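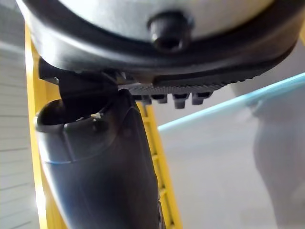

Wrist cam blocked by gripper finger, swap the gripper or move the camera?
posted by tomora_bench, 25 May 2022

Trying two grippers on the same arm, a Lellstead two finger and the older Bergeron. Camera stays at the wrist for both. With the dark finger on there now I lose most of the lower middle of the view, and once it's up against something big and rounded the part fills the top too. Cant really see the contact, just a strip of light by the bracket. Ran 50 grasps with each. Lellstead missed 10, Bergeron missed 20, but the Bergeron view is way more open. Anyone moved the camera off to the side? Or is it a controller thing? Running a Barham, stock settings.

barhamuser117
Move the camera. Had the same thing in November, made a side bracket, tilted it in a bit. Redo your hand-eye calibration after or you'll chase your tail for a day. Also matte black finger plus black rubbery rim on the part = no edge to find. Stick a bit of light tape on the fingertip, see if that helps before you buy anything.

slowgrasp
get a better camera

kettle_and_cable
Wouldn't swap yet. Your miss numbers say the Lellstead grips better even half blind, so fix the view first. Check what's behind the part as well, that yellow ladder-like frame is bright and if exposure is on auto it can push the dark stuff darker. Lock exposure, run the same 50 agian, same part, same start pose. Dont touch the Barham settings in the same run or you won't know which one did it.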